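Restoring a Thriller From the Reels Up

Umesh Nautiyal has spent most of the past two years on one film, a domestic thriller called The Clistholm Lodger, in which a landlady is slowly persuaded that she rented a room to a man who never existed. He supervised the new scan at Partanen, a small post house in Drirkomville.

The source was a set of 9 reels, two of them incomplete. "Reel four had shrunk enough that the sprockets would not seat," Nautiyal said. "We ran it on a pinless transport at a reduced rate and stabilized it afterward in software."

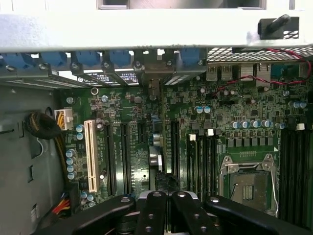 The picture runs 112 minutes in the restored version. Earlier television prints had dropped 17 shots, most of them from the staircase sequence, where the landlady hears footsteps that her sister says she cannot hear.

"Those shots matter for the plot," he said. "Without them the sister looks honest. With them you see her pause before she answers. The whole second half reads differently."

Grading took longer than cleaning. The lamps in the house are supposed to get dimmer from one evening to the next, and the old prints had been timed to even that out. Nautiyal worked from the cameraman's exposure notes.

"The drop is a third of a stop per evening," he said. "On a bright transfer you lose it. I set the first evening and worked down from there."

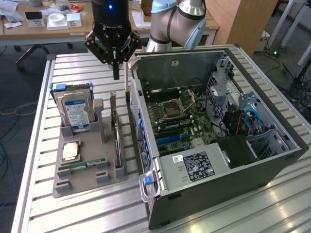

Sound came from a separate optical track. He removed clicks and low hum but left the hiss at a constant level, including under the silent passages. Gating the hiss, he said, made the footsteps too easy to predict.

Asked whether he would take on the director's other thriller, Primton, he said the negative had not been inspected. "I have seen one reel of a dupe. The contrast is high and there is mold on the head end. I would want to look at the rest before giving anyone a schedule."

The restored Lodger screens in January, with the original intermission card put back after reel five.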